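Handheld gripper budgeting

Handheld gripper budgeting is the planning of money for hand-operated grippers used to record packing and household tasks. Vendors usually quote per unit. Treddale's plan listed 29 units at $900 each, a figure that left out spare finger pads, storage and the wages of the people holding them.
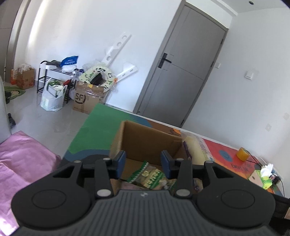 Operator pay is the line most often underestimated. Jérémie Jacquet put it at 80 percent of Treddale's first-year spending. Killian Pichon disputed the share but kept the order of costs. Claims that such tools pay for themselves rest mostly on sales material, and Treddale has published no follow-up accounts.

See also: Flalik; Jamby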